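Speaker notes – "Tired Is Not a Diagnosis"
Flalgate evening session, the upstairs room
Speaker: Yamila Huenchumán
Slot: 7 pm, questions at the end if Karthikeyan lets us have them

Before starting

Water on the lectern. Phone off, including the alarm that goes at 7.15 to remind me to rest. It went off during the Pacheco talk and got the biggest laugh of the night.

Check the clicker. Check it again. Have Karthikeyan Joseph standing near the laptop regardless.

Opening (two minutes)

Say good evening. Ask who in the room has been told to try an early night. Wait for hands. Put my own up.

My illness started with a chest infection in November. The infection cleared up and I carried on feeling as if it hadn't. By spring I could walk 108 steps before needing a wall to lean on. I know the number because I counted them out loud to my GP, who wrote down "patient is tired".

Pause here. Don't rush the next bit, it always comes out cross.

Part one: what fatigue feels like

Ordinary tiredness has a cause and a cure, and the cure is bed. Long-term fatigue can come with plenty of sleep and no obvious exertion. You wake up as if you'd spent the night moving furniture.

Mention the brain part. Losing words. Calling the bus pass "the travel biscuit" in front of a driver. Reading the same page of a novel for so long that I started to resent the weather in it.

Mention the delay. For a lot of us the bill arrives a day or even two days after the spending, so you can have a lovely lunch and be flattened well after everybody has forgotten it.

If the room is quiet, skip the biscuit and go straight to the delay.

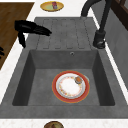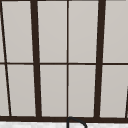
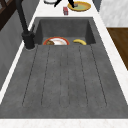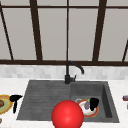
Part two: pacing, or how I learnt to sit down

Pacing means stopping before you have to. It sounds easy and it is maddening. On a good day you feel you could climb Ernen with a rucksack, and that is the day to stay in the chair.

How I do it:
Split jobs into small pieces and leave gaps between them.
Swap standing for sitting wherever it can be done. I own a stool and I'm not proud.
Keep a diary. Mine covers 12 weeks and is very dull, though my consultant was delighted with it.
Say no to one thing a week, out loud, to a person.

Say clearly: this is what has helped me. It isn't a treatment plan. Anyone with new or worsening tiredness should get it looked at, as plenty of things that cause it can be found with a blood test.

Part three: other people

Friends come in two sorts. The first sort sends recipes for beetroot. The second sort asks which time of day is best and turns up then. Be kind to the beetroot lot, they mean well and I have married into them.

On work – the Sivby story. I asked for later starts and got a leaflet about resilience. Asked again, in writing, with a letter from the clinic, and got the later starts. Keep copies of everything. Stress this, people always write it down.

On appointments: take one page, largest problem first. My first attempt ran to 500 words before it reached a symptom.

Closing

Thank the room. Point out the chairs with arms at the back, and that lying on the floor is fine, I did it at Pacheco.

Sheets are by the door, large print on the left. Questions until 8, then Karthikeyan will start stacking chairs whether or not I've finished.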